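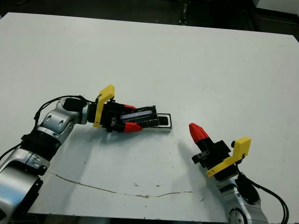
Section 4. Setting Up the Two-Arm Station for the Case and Tray Exercise

4.1 Purpose

This section applies to all student teams using the two-arm station in Room 214. It covers preparation of the table, inspection of the arms, and the first supervised run. Teams should read the whole section before applying power. It replaces the handout issued in November.

4.2 Before you begin

Each session requires at least two team members: one operator and one safety observer. The observer stands within reach of the emergency stop and has no other duties while the arms are powered. Both members must have a signed Trokmont Robotics Club safety card on file with Rhonda Lachance.

CAUTION: Tie back long hair and remove lanyards, scarves, and loose jewelry. Keep hands off the tabletop whenever the arms are enabled.

4.3 Preparing the station

1. Confirm that the main power switch is off and the emergency stop is pressed in.

2. Clear the white tabletop of tools, notebooks, and drinks. Wipe it with a dry cloth.

3. Inspect the cables on both arms. They should loop along the outside of each arm with enough slack for the wrist to turn. Report any cable that is pinched or rubbed through.

4. Check that each red fingertip is seated firmly on its gripper. Do not tighten a loose fingertip with pliers — ask the lab supervisor for the correct driver.

5. Check the yellow bracket on each gripper by hand. It should not shift under light pressure.

6. Place the small tray on the table where both grippers can reach it. Place the flat black case beside it.

NOTE: The long crack across the lower part of the tabletop is a surface mark and is already recorded in the station log. Do not use it as a guide for lining up the tray.

4.4 First run

1. Release the emergency stop, turn on the main power, and wait for the ready message on the Kilura control screen.

2. Select Slow. Teams may not change this setting until Ravinder Campbell or Chantal Leclerc has initialed the log.

3. Move both arms to the home position, one at a time.

4. Bring the left gripper to the case and close the fingertips on it. Stop closing as soon as the case is held.

5. Keep the right gripper empty and clear of the tray while the left arm is moving.

6. Guide the case to the tray and lower it until the far end rests on the tray edge. Pause and have the observer confirm the position aloud.

7. Complete the placement, open the gripper, and return the left arm home.

CAUTION: If the case slips or tilts, press the emergency stop. Do not reach in to catch it.

4.5 Shutdown and records

Return both arms to home, press the emergency stop, and switch off the main power. Enter the team name, the number of attempts, and any faults in the station log. A team that records 3 faults in one session must stop and see Murray Nguyen before booking again.

Revised January 2020. Questions about this section should be sent to Solange Petrenko.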